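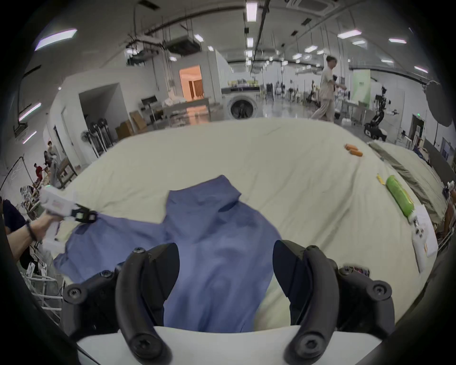
Photos and text by Costel Todorova | April 7, 2020

Folding on the bed: the laundry corner at Fustberg

The laundry corner at Fustberg takes up one part of a much larger room. There is a bed for sorting and folding, a washing machine a few steps away, and a table for whatever hasn't been dealt with yet. Senad Mladenović set it up and decides what gets folded. I take the pictures and write the notes.

Shirts come first because they take the longest. The blue one at the top of the page has long sleeves and a collar, and it started the way most of them do, in a heap. The method we use is plain enough:

Pull one sleeve out to the side until it lies straight, then do the other.
Smooth the body down from the collar.
Turn the shirt over, bring the sides in, and fold the bottom up to the collar.

Senad likes to leave the collar until last. I do it first - the front lies flatter that way. We have not settled this.

The sheet matters more than you might expect. A pale one shows the outline of a dark shirt, so it is easier to see whether the hem is level. It also creases under everything and needs pulling straight again between pieces.

Next is a wider look at the corner, with the washer and the light wood table behind the sheet. 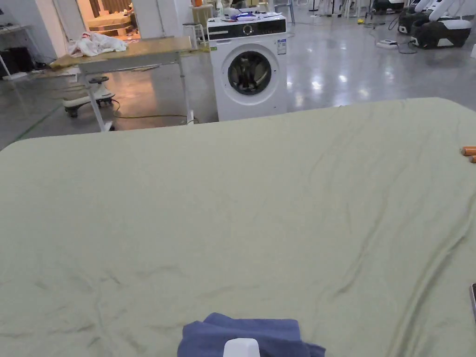
Navy cloth on the green sheet, with the front-loader beyond. The white cloth with the pink pattern is on the table at left.

A cloth that size takes two folds in half and is done. Sheets are another matter, and we do those last, with one person at each end.

The gallery now holds 60 pictures. Towels and pillowcases are on their own page, and the socks will go up in May. If you want a larger copy of any picture, write to Senad at the Fustberg desk and mention the page title.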